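Measuring a room that isn't square

Jun 22, 2023
6 min read

The spare room drawing I made in May was wrong by 143 mm along one side. I found this out when the Clunance shelving order came back with a query from the workshop, asking whether the back wall was meant to be longer than the front one. It was meant to be the same. I had measured one long wall, one short wall, and copied each figure to the opposite side.

Most domestic rooms are out of square. It doesn't matter for a bed or a desk. It matters a great deal for anything fitted wall to wall, and it matters for floor coverings, where an error in one corner travels the full length of the roll.

What follows is the method I used the second time. It needs a tape, a cheap laser measure and a sheet of squared paper. I used an Emier laser, which reads to the millimetre and is repeatable to within two, provided it is held against something flat.

Measure all four walls at skirting height, then again at 2000 mm up. Write down both sets. In my case the long wall read 3203 mm at the bottom and six less at the higher line, so the plaster leans in slightly. For shelving, use the smaller figure. For flooring, use the one at the skirting and ignore the rest.

Then measure both diagonals, corner to corner, at floor level. If opposite walls match and the diagonals match, the room is square and you can stop. If the diagonals differ, one corner is open and another is tight. Four sides and one diagonal are enough to fix the shape of a four-sided room; the second diagonal is there as a check on the first.

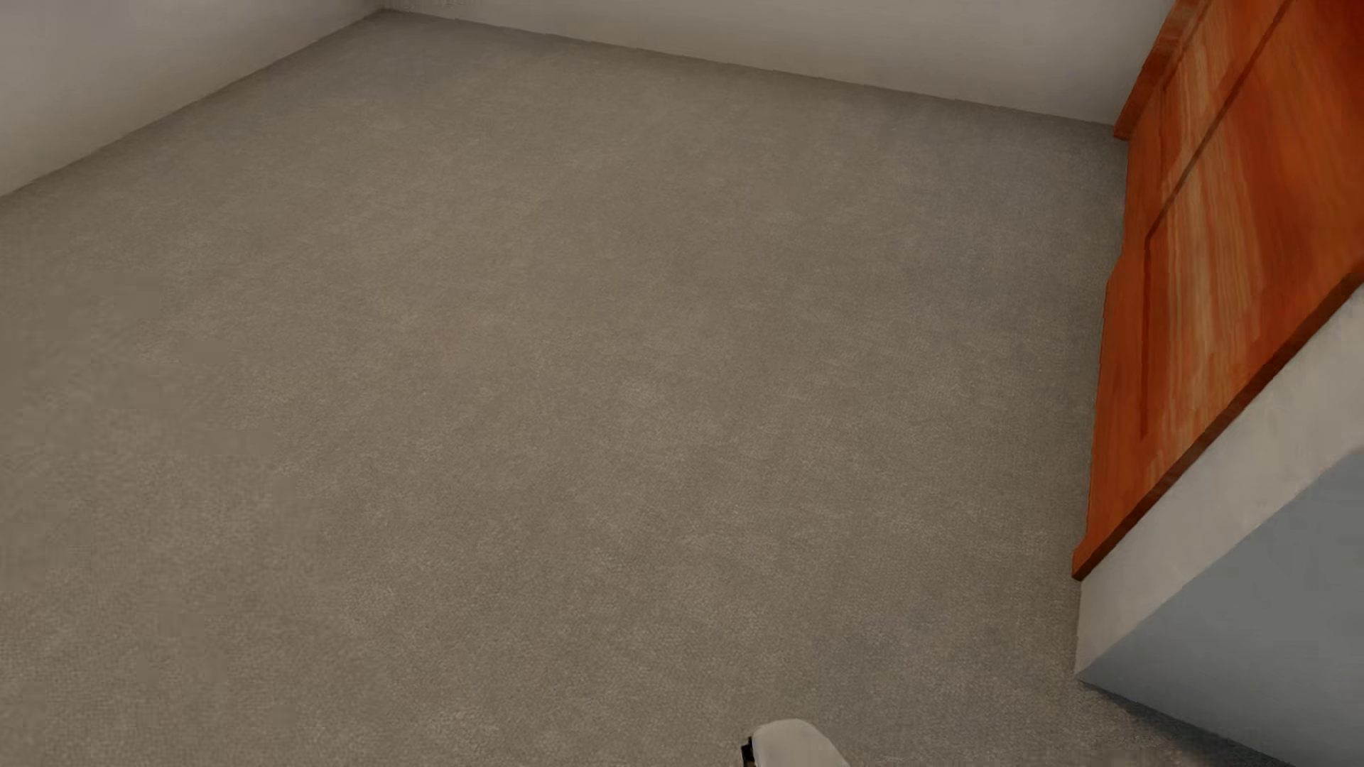 Draw it at 1:20. Start with the diagonal, then swing an arc from each end for the two walls on one side of it, and do the same on the other side. Where the arcs cross is the corner. People tend to draw a rectangle first and then try to bend it to fit the figures, and the errors all end up in whichever corner was drawn last.

When the plan is closed, scale off the second diagonal and compare it with the measured one. Mine came out 4 mm different, a fifth of a millimetre on paper and less than the width of the pencil line. Anything over 20 mm in the room means a reading is wrong. Go back and take the walls again before blaming the drawing.

Alcoves are treated separately. Ours is 363 mm deep on the left and slightly less on the right, so I drew it as its own small shape and attached it to the main wall by two offsets. Door linings get the same treatment.

I tried two bits of software as well. Ouellet will take the sides and diagonals as typed and close the shape for you, but it rounds to the nearest 5 mm when it exports. Floltomel keeps the full figures and has a much worse way of entering them – every wall is a separate form, with a save button on each. I have stayed with paper for the survey and use Floltomel for the copy I send out.

The revised shelving drawing was accepted without a query. Delivery is quoted at five weeks. The end panels are being supplied over width so they can be scribed to the wall, and I'll write up the scribing when they are in.

7 comments
Share 12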